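Print this release | E-mail this release

Filed under: Research News, Robotics, Machine Learning

JENMONT LAB TEACHES TWO ROBOT ARMS TO SHARE A BOUQUET

New training method, called Swai, lets a pair of arms learn soft, shifting tasks from 100 demonstrations

JENMONT, August – Researchers at the Kateo Robotics Lab have released a training method that helps two robot arms work together on things that bend, crumple and roll away. The method is called Swai, and the task the team picked to test it is one that any florist could do while chatting with a customer: gather artificial flowers on a sheet of paper and wrap them up.

It's a lovely problem, and a hard one! Paper creases differently every time. Stems slide over each other. A petal can hide the very stem an arm needs to reach. Two arms working this close together also have to stay out of each other's way, and most training methods handle that by making one arm wait while the other moves. Swai lets both arms move at once.

"We wanted a task where you really need both hands," said Chepkoech Kinyua, who leads the project. "You can stack blocks with one arm if you're patient. Try wrapping flowers with one arm and you'll see the trouble pretty quickly. I tried it at my kitchen table with one hand behind my back, and I had paper all over the floor."

How Swai works

Most two-arm systems learn from one big stream of data in which every camera and every joint is mixed together. Swai starts by learning each arm's job from that arm's own wrist camera, with a fixed camera giving the wider view. A second, much smaller network then learns only the moments when what one arm does matters to the other: a stem being held while the paper comes up, say, or both grippers closing in on the same bunch.

Splitting the problem this way means the shared part can be learned from far fewer examples. The team recorded 800 demonstrations of the bouquet task in all, with a person guiding both arms, and then trained on smaller and smaller slices to find out where things fell apart. With 100 demonstrations, Swai did as well as the lab's earlier method did with 490. With 10, it could bring both grippers to the stems but rarely finished the wrap. 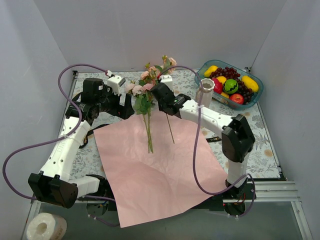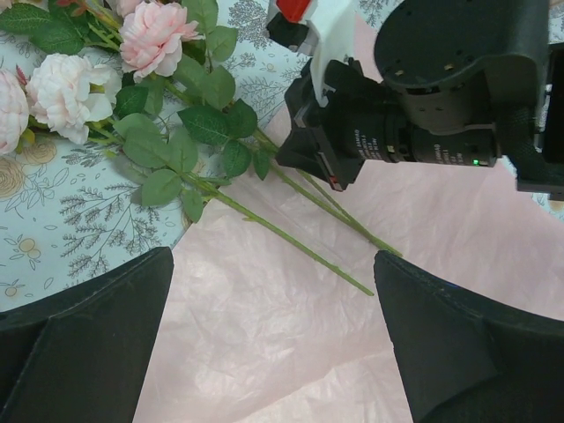 The bouquet task from the fixed camera and from a gripper's own camera.

What the wrist cameras add

The team also ran the same tests with the wrist cameras switched off during training. The arms still found the flowers, but they had a much harder time choosing a stem and getting a finger on either side of it. Adding the close views back in made the biggest difference late in the task, when the paper starts to cover things up.

"I love going through the wrist footage," Kinyua said. "From the fixed camera it's a bunch of flowers. From the gripper it's a thicket, and you start to appreciate what we're asking these arms to sort out."

There's plenty left to do. Swai still struggles when the paper folds under itself, and the arms are slower than a person by a wide margin. So far the method has been trained only on artificial flowers, which don't bruise or drop petals. Fresh ones are next on the list, and the group is looking forward to finding out how gentle the grippers can be.

Data and code

All 800 demonstrations are being released along with the training code, so that other groups can repeat the tests or try methods of their own on the same task. The recordings include the wrist views as well as the fixed view, matched in time. They're stored in Zamik, the lab's open format for two-arm recordings, and a short guide explains how to load them and how to add new tasks.

Labs and classes that would like to use the recordings can write to the Kateo Robotics Lab press desk in Jenmont. Interviews with the research team are available on request.

Print this release | E-mail this release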